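Search this site Go Advanced

Setting Up the Oddsson Two-Finger Picking Kit for Loose Fruit

10/19/22
By the Plokideck bench desk

The Oddsson picking kit arrives in one box with a gripper, a wrist camera, a bag of screws and a manual that was plainly written by a person who already owned one. This page is for everyone else. It assumes you have an arm bolted to something solid, a controller that talks to it, and a shop floor, stockroom or borrowed corner of a grocery to work in. We set ours up to move fruit between a display table, a black bin and a blue basket, which sounds like a child's chore and took us most of July to get right.

We paid for the kit ourselves. Russide, who sell it, also offer a setup service where they send a technician and an invoice. We looked at the invoice and wrote this page.

What you need

- The kit, with the gray fingers (the soft ones are extra, and we'll get to that)
- The hex key that comes in the box, and a better hex key
- A container with a wide mouth for each end of the job
- Fruit you don't mind eating afterward
- 30 minutes for mounting, and an afternoon for everything the box says takes 30 minutes

Step 1. Mount the gripper and camera

Fit the adapter plate to the arm first, then the gripper, then the camera bracket. The manual has these in a different order, which leaves one screw hidden behind the bracket where only a dentist could reach it. Tighten evenly. Run the camera cable along the arm with slack at each joint, then move every joint to both ends of its travel by hand before you close a single clip.

Open the camera view on your screen. You want both fingertips visible when the jaws are open, with the gap between them near the bottom of the picture. If you can see only one finger, the bracket is on backward. The bracket fits both ways perfectly, so don't feel bad.

Step 2. Teach it where the containers are

Jog the arm over each container and save a "hover" point, high enough that the fingers clear the rim with room to spare. Then save a "floor" point for each one. Stop 5 millimeters short of the bottom. The software will let you save a point below the bottom, and will later try to go there.

Dark bins are the hard case. The floor of a black bin goes to shadow, and a dark green fruit lying on it gives the camera very little to argue with. Turn off automatic exposure and set it by hand while looking into the bin, and never mind that the bright things in the background wash out. You aren't picking those. 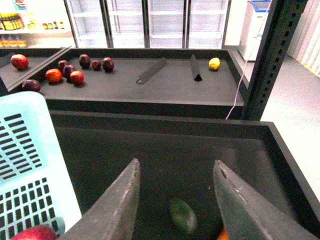 Jaws open over the black bin, with a dark green fruit in the gap.

Step 3. Set the opening width

The default opening suits a box. Fruit isn't a box, and oval fruit has opinions about which way it's lying. Set the opening wider than the widest piece you plan to pick, then approach with the fingers across the narrow side. The kit's software calls this "grasp heading" and hides it two menus down, under Tools, next to the language setting.

Watch out for neighbors. If a second piece sits close to the one you want, a wide-open finger will come down on it. You have two choices:

1. Narrow the opening until the finger fits between them.
2. Turn the wrist so the finger lands on the clear side.

The second is slower to set up and bruises less. We use it nearly always, having gone through a quantity of plums learning about the first.

Step 4. Set the grip force

Force runs on a scale that Oddsson doesn't explain, from 1 to 100, in units of what we can only assume is Oddssons. Start at 20. Close on an apple, lift it a hand's width, and wait. If it slides, go up by one. We ended up at 29 for apples and would not go near that for a ripe plum.

Write the number down for each kind of fruit. The controller forgets its force settings when it loses power, a habit the product sheet leaves for you to discover.

The bare gray fingers will do the job, though they scuff, and a scuffed finger is a little less predictable than a new one. Wipe the inner faces at the start of each session. Laltia makes slip-on pads that fit these fingers and cost less than the official soft set. They work fine on apples and lemons. On anything small they make the tips fat enough to be a nuisance.

Step 5. Practice on one piece

Resist the urge to start with a full table. Put one apple in one basket and work on that until you're bored. Bored is the correct state.

A slotted basket is worth practicing in, for two reasons. The pattern of openings confuses the depth reading, so you'll find out early whether your camera settings are any good. And fruit tends to end up in a corner, where there's a wall on two sides and much less room for the second finger. Come in along the diagonal, pointing at the corner, and let the tips straddle the fruit. If one finger touches early, stop, back off the height of a fingertip, and correct the heading. Don't try to shove the fruit into a better spot. It will roll to a worse one.

Check the wrist as well as the tips. Anything tall standing beside the basket, such as a post or a rack upright, is well placed to meet the arm's elbow while you're busy admiring the apple. Mark those as keep-out zones before you switch from jogging to automatic.
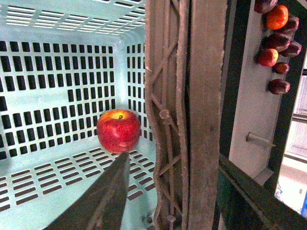

Step 6. Run a sequence

Once single picks are dull, chain them. The sequence editor is the best part of the kit: drag the hover and floor points into a list, choose a fruit profile for each pick, press Run, keep a hand near the stop button. Start at a quarter of full speed. Full speed exists mainly for the sales video.

Add a half-second pause after every close and every open. It looks timid and it fixes most of the drops. Release low, too. Fruit let go from the hover point arrives with a thump, and the customer who buys it will find the bruise long before you do.

If a pick fails, the software retries from the same heading with the same force, in the spirit of somebody pushing a pull door. Set retries to one and have it move on.

Is the kit worth buying?

If you already own an arm and have patience, yes. The hardware is solid, the camera is decent once you take exposure away from it, and the sequence editor is pleasant to use. The manual is poor and the force scale is a mystery. If you have no patience, Russide's technician is a phone call away, and will presumably put the bracket on the right way around.

Spare fingers are sold only in pairs. Order a pair with the kit, as shipping them separately costs nearly as much as the fingers do.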